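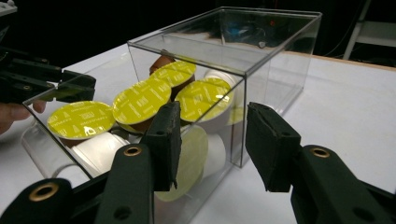

Coffee pods in the Puvon clear box, yellow lids and all.

Filed under: Coffee Corner, Small Storage

I've been through three pod holders in a couple of years (the spinning one was the worst, it squeaked!) so when Brerkari had the Puvon box on sale in August I grabbed it without thinking too hard. It's a clear, rectangular, open box. No slots, no drawer, no little rack. You dump your pods in and you're done, and I love that more than I expected to.

The best part is seeing what's left. My old tin held 40 and I never knew I was out of the strong ones until I was standing there half awake with the machine already on. Now I look through the side and I can spot the colors, whichever way up they've landed.

Gripes? Well, the clear walls show every fingerprint, so I wipe mine down way more often than I ever wiped the tin. The edges throw a lot of light too, and you get reflections that make the pile look a bit bigger than it is. I wouldn't buy it for a big family either, unless you like refilling.
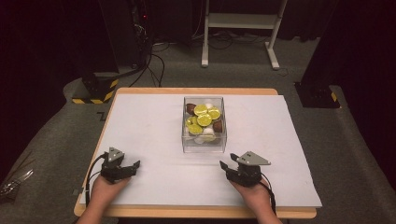
Jocelyn Campbell wrote in to say she has had hers for a year and keeps tea bags in it, and that the corners are a pain to get crumbs out of unless you use a dry pastry brush. I tried the brush and she's right, it gets right down in there. She also likes the Bisent version with a lid, but I'd only lose the lid. Mine gets 8 out of 10, and I'm already eyeing a second one for sugar packets.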